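Reviews > Robotics > Grippers and hands

Zirberg Su two-finger gripper kit: review

Nov 29, 2018 | By Mimville Workshop Reviews
Print this page | E-mail this page

The Su is a gripper kit for small robot arms, sold by Zirberg directly and by a few dealers. It comes with the gripper, a wrist camera, one cable for power and data, and a license for the sorting software. The price is 2000 dollars without tax. For this money you can find simpler grippers from other makers, but then you must buy the camera separately and write the software by yourself.

We have used the kit since May in our lab in Berby. Our work is sorting: small objects lie on a surface, and the arm must take them and put them in colored bins. This is a good test for a gripper because the objects are all different and some of them are very low.

In the carton

The packing is simple and strong. The gripper is already assembled, and you only have to attach the adapter plate and the camera bracket. This takes 11 screws, all of the same size, and the right key is included. I was glad about the same size. With our previous gripper I lost one evening by putting a long screw in the place of a short one.

The printed manual has 44 pages. The drawings are clear and large. The English text is less good, and in the chapter on calibration two steps are printed in the wrong order: you must save the zero position before you open the fingers to maximum, and the manual tells you to do it after. If you follow the manual, the software gives an error that says only "range". I wrote to the company and they sent a corrected page the next day. They should put it in the carton too.

Fingers and grip

The fingers are black, and they become narrow toward the tip. I like this shape. With wide fingers you need much free space on both sides of an object, and on a full surface you don't have it. With the Su we can take one object from between two neighbors in most cases.

Low, flat boxes are the difficult part. The fingers have to come down beside the box almost to the surface, and if the arm is a little too low, they press on the wood. The software has a setting called "soft floor" which stops the arm at the first contact. It is turned off when you receive the kit. Turn it on before the first test - our table has two small marks from the first day.

The grip force can be changed in the software with a slider. At the lowest value it holds an empty paper cup without changing its form. At the highest value it is stronger than we need, and we never went above the middle for our objects. Thin cards are still a problem. When a card lies completely flat, the fingers slide over it, and we had to add a strip of foam under the place where the cards are put.

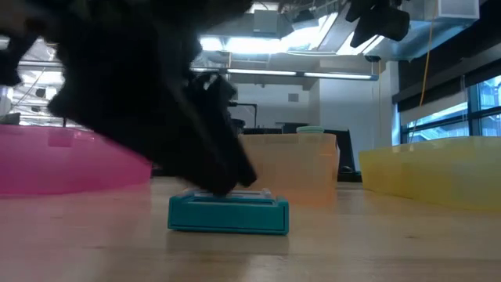
Fingertips at the top of a teal box, with pink, orange and yellow bins behind it. 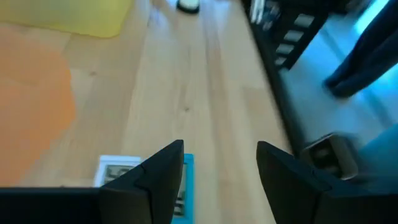
The second picture is the view from the wrist, with the fingers at the bottom.

The wrist camera

The camera is small and has a wide view, so you always see both finger tips and the gap between them. For aiming this is very practical. The colors are strong, and the software had no difficulty to separate orange from yellow, which I expected to be a weak point.

The image is less sharp when the arm moves fast. If you want the software to read a label, you must let the arm stop first. There is an option to wait before each image, and we set it to the shortest value. It was enough for most labels, but not for small print.

Reflections are the other thing to know. On a shiny surface under ceiling lights, the camera sometimes took a bright spot for an object, and the arm went to pick up nothing. A mat without gloss solves it. You can also mark the area as "ignore", but then real objects in this area are ignored too.

Software

Installation took me 60 minutes, and most of it was the download. The program works on Windows and Linux. You draw a zone for each bin, give it a name, and show the software a few samples of every object. After this you press Start. A person without programming knowledge can do it in one afternoon, I think.

What I miss is an undo function. When you move a zone by mistake, you have to draw it again from the beginning. Also the log file is saved in one long text without dates, and after a week of work it is hard to find anything inside.

Noise and heat

The motor is quiet. You hear a short click when the fingers reach the end position, and the arm itself is louder than this. After a full working day the housing was warm, but I could keep my hand on it.

Should you buy it?

For a school or a small lab that has an arm already, yes. The camera and the gripper fit well together and the setup is short. If you handle mostly cards or paper, look for a suction model. Zirberg offers one with the same adapter plate, but we have not tested it yet.

Spare fingertips are sold in pairs. Order one pair together with the kit, the delivery to Berby took three weeks when we ordered them alone.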